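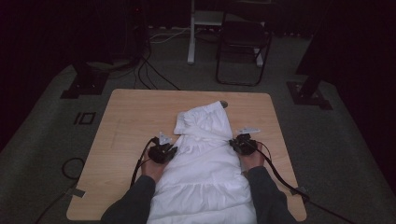 A white quilted garment laid out on a table.

Family Law and Society, Unit 3: Who May Adopt?
Reading time: 6 min

Welcome back, everyone. Last time we got a bit carried away with inheritance (my fault, I do love a contested will), so today we're starting fresh with adoption, and mostly with the question of who the law lets through the door in the first place.

Most adoption laws set some rules about the adults before they ever look at the child. There may be a lowest age, or a required age gap between parent and child. Some countries accept only married couples, and some accept single people but ask more of them. Please keep these apart in your notes from the home study, when a social worker visits and writes a report. A couple can meet every rule on paper and still be turned down after the visit!

Our practice case is Baltasar Ocampo and Manee Hemmin of Hilldale. He is 48, she is 31, and they have lived together for years without marrying. They want to adopt Manee's nephew, whose father is alive but hasn't been in touch. So whose consent do they need? Start with the father, and remember that silence and consent are two different things in most courts, though a long enough silence may let a judge go ahead without him.

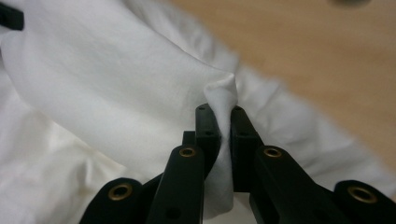 Then there's the boy himself. Many places ask an older child to agree, and even where they don't, a good judge will want to hear from him, often in a quiet room away from the adults.

For next class, please read the Siriwan judgment, at least the part on consent, and write me 600 words on whether the marriage rule helps the child in our case. Kulap Kongkaew has kindly offered to go first in the discussion, so do be nice to her.

12 shares | 3 comments
Questions to Jaruwan Rojanasak, course office | Back to top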